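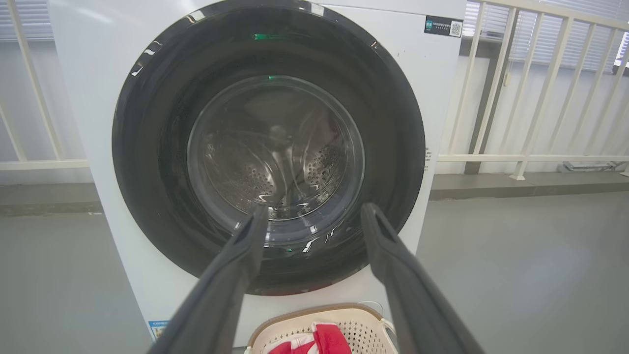
Remzi Gökçe wanted to know if the seal on these front loaders goes mouldy like his last one did, and whether a basket fits under the door so the socks stop ending up on the floor. Fair questions, both answered further down. Short version: wipe it, and yes.

Avimell Front Loader, white, black door ring
Ex-rental, tested, ready to go
$400 as is
Delivery extra, see bottom

Updated September 12, 2020. Prices good while stock lasts, which won't be long going by the phone.

The machine

White cabinet, big round door with the glossy black ring, clear glass in the middle so you can see the drum. Stainless drum, perforated. Label top right of the front has a QR code on it and the text is in Chinese. English instruction sheet comes with it, two pages, stapled, we wrote it ourselves so ring if something makes no sense.

A few small specks on the white paint to the right of the door. Cosmetic. Little blue and white sticker at the bottom left, leave it or peel it, up to you. Eucalyptus oil gets the gum off.

Specs, such as they are

Height 865 mm without the feet wound out. Measure your bench first. Then measure the floor end of it too, old laundries slope.
Cold tap only. Heats its own water.
Standard 10 amp plug. No power boards please.
Drain hose goes over the tub or into a standpipe, hook included.
Door opens to the left, not reversible. We get asked this a lot.
Transit bolts: supplied in a bag, taped inside the detergent drawer. KEEP THEM. You'll want them next time you move.

Programs

Cotton, Mixed, Quick, Wool, Rinse and Spin, Drum Clean. Temperature set seperately on most of them. Quick is fine for gym gear and school shirts. It's not fine for a dog blanket, use Mixed.

Wool is gentle but slow to drain at the end. Door stays locked a couple of minutes after it stops. Don't yank it, handles are the one part we can't always get.

Delay start works. Child lock works, hold the button for 3 seconds to turn it on, same again to turn it off. If the panel seems dead check that first before you call.

The seal question

Grey rubber, all front loaders have some version of it. Goes mouldy if you shut the door wet and walk away. Wipe round the inside fold with an old tea towel after the last load of the day, leave the door ajar overnight. Hot Drum Clean once a month, nothing in it. Less powder than you think. Most of the whiffy machines that come back to us have had double doses of softener through them for years.

If the seal does tear we can fit a new one, $50 plus the part. Usualy have them here.

The basket

The cream plastic one with the brown rim, sits on the floor below the door. That's the Helby. Grid holes in the side so things can breathe a bit, curved handle cut into the end. Low enough to go under the door and catch whatever drops when you're unloading. $15 with a machine, $20 without. Cream only at the moment, grey was meant to be here already.

Not great for heavy wet towels carried down a flight of stairs. Do two trips. Fine for everything else, pegs included.

Rinses out under the garden tap. Don't leave it in full sun all summer, plastic is plastic.

Customer notes

Tarık Duman: Had ours since autumn, family of five, goes every day. Spin is loud on the timber floor but the rubber mat fixed most of it. Lost one star for the beeping when it finishes, can't find how to turn it off.

(Hold Spin and Start together until it chirps. Should be on the sheet, we'll add it.)

Nisa: Bought the basket only. Handle is comfy. Lives under the machine, does the job. Would buy the grey.

Jin: Arrived on the day they said. Had to wind the front feet out a fair bit to get it level, no drama. Took me a while to spot the filter flap, bottom right, needs a coin.

Jin's right about the filter. Put a shallow tray under before you open it. There's always more water in there than you'd expect.

Setting up

Take the transit bolts out first. Really. It will walk across the room otherwise, and that damage isn't covered.
Slide it in, leave a hand's width at the back for the hoses.
Level it side to side and front to back, lock the nuts on the feet.
Tap on slowly, look for drips at both ends of the hose.
One empty hot wash before any clothes.

Rubber mat is $25, cut to size while you wait if you bring the measurement. Recommended on timber, don't bother on a slab.

Warranty

Six months on parts and labour, ours, on top of whatever rights you've got under consumer law. Doesn't cover bra wires through the drum holes, coins in the pump, or bolts left in. Keep the receipt, photo of it is fine.

Delivery and pickup

Pickup free from the roller door, bring a second person and a blanket. Machine travels upright. If it has to lie down, on its back only, bolts in.

Delivery local $50, includes carrying it in to a ground floor laundry and hooking up to an existing tap. Stairs by arrangement, tell us when you book please and not when the truck's there. Old machine taken away for free if it's disconnected and drained.

Can hold one with a deposit for a week. After that it goes back on the floor.

Also in stock

Inlet hoses, long and short
Drain hose extensions
Door seals for this model
Stacking kit, ask first, doesn't suit all dryers
Mesh wash bags, two sizes

Ring or drop in, email gets answered at night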